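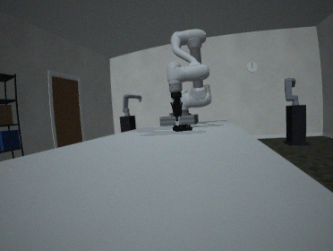 Is the Dolleo standing desk worth the money? For a small home office that gets used every day, I'd buy it again, with two complaints I'll get to.

Had mine since May. Paid 258 for the frame and top together, on sale, from Distside. Ordered Monday night, showed up Thursday in 2 boxes, one of them pretty beat up at the corner but the stuff inside was fine.

Assembly. Instructions are pictures only and step 3 is wrong, or at least the drawing is upside down. The crossbar goes in with the cable slot facing you. I put it in the other way, got all the way to the end, had to take half of it apart. If you have a friend handy use them, the top is heavy and flipping it over alone is a bad idea. Jozef came over and helped me flip it. Whole job ate an evening.

Motor is quiet enough. My partner takes calls in the same room and has never complained about it. Goes up slow but steady, no jerking. Memory buttons work, hold for a couple seconds to save. They do forget everything if you unplug the desk, so if you move it around for vacuuming like I do, get used to setting them again. Annoying.

Wobble. This is what everybody asks. Sitting height, solid as anything. Standing height, some side to side when I type hard, front to back not much. I'm tall so I have it near the top. Ilse is a lot shorter and she tried it at her height and said she couldn't feel a thing. My old De Graaf was steadier but that one cost me twice as much and didnt have the memory buttons.

First complaint: the screws for the control box. Soft metal. Stripped one on the first try with a normal screwdriver, not even a power one. Emailed Distside and got a reply from Rianne Hendriks the next day, she mailed me a bag of spares no charge. So good service, bad screws.

Second complaint is the cable tray. Too shallow. A power strip fits, the strip plus a laptop brick does not. I ended up buying a Cerero tray for 32 and screwing that in behind the orignal one. Should of just done that from the start.

Things I don't care about but you might: no USB port, no drawer, feet are only adjustable a tiny bit so if your floor is really uneven you'll need shims. Edges are a little sharp under the wrists, I use a mat.

Would I get the bigger size? Probably, if I had the wall for it. Two monitors and a lamp and I'm out of room for paper.

4 out of 5. Would be higher with decent screws.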